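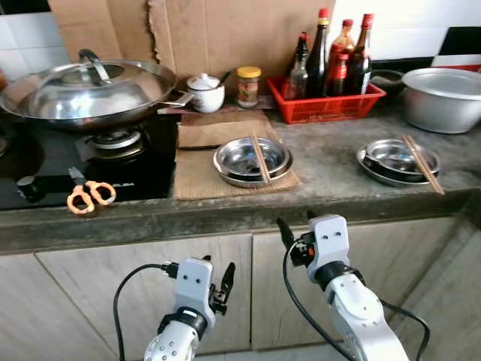 The cooking corner at Khunthong, with the lidded wok on the gas cooktop and the sauces in their red basket.

Aarne Mäkelä has cooked in the same small kitchen for many years, and he does not want a new one. When I visited him at Khunthong, the lunch place he runs beside the Flodon market, he gave me tea first and the interview second.

I began with the cardboard, which stands along the back of the counter behind the wok. He was surprised that I found it interesting.

"It is a splash guard," he said. "I had once a steel panel from a shop. Every night I was scrubbing it, 35 minutes sometimes. Cardboard I fold up and put in the recycling, and then I tear another box. My neighbour at the fruit stall has always boxes."

I said that the upper edge was rather ragged. He answered that the oil does not mind.

Another piece lies flat in the centre of the counter. He uses it as a mat, and it saves the concrete from rings. The concrete he poured himself, together with his brother-in-law, over two weekends in August. It has the grey colour he wanted, although he admits that it drinks up every stain of soy sauce if he is slow with the cloth.

We talked then about the wok. He cooks almost everything in it: rice, greens, noodles, and on cold mornings a porridge for himself. He prefers a high domed lid to a flat one.

"With a dome you have room for the steam, and the cabbage can stand up like a mountain," he told me. "After five minutes the mountain is gone."

On a busy day he serves about 80 lunches. I asked how this is possible with so little space, and he pointed to the red plastic basket with his bottles. In his first year the sauces lived in a cupboard by the door, and he was walking all day. Now they stand close together beside the jar with the yellow lid and the little white pot with its spoon. When he must wipe the counter, he lifts the whole basket in one movement.

"My daughter bought me a rack from Enora, very beautiful, with 2 levels," he said. "The tall bottles did not fit. She keeps her nail polish in it now."

The scissors with the orange handles were on the front edge of the cooktop. He cuts spring onions with them, dried chillies, also noodles for the children who come with their grandmothers. A knife he takes only for meat and for hard vegetables.

The big aluminium pot at the other end of the counter is for stock. He learned the stock from the previous owner, who wrote down nothing and measured with her hand. His own version begins with chicken bones, 500 grams of onions and a lot of patience. He would not tell me the rest, but he let me taste a spoonful, and I think there was ginger.

Before I left I asked if he would change anything. He looked at the tiles for a while.

"Maybe one more shelf," he said. "But then I would put things on it."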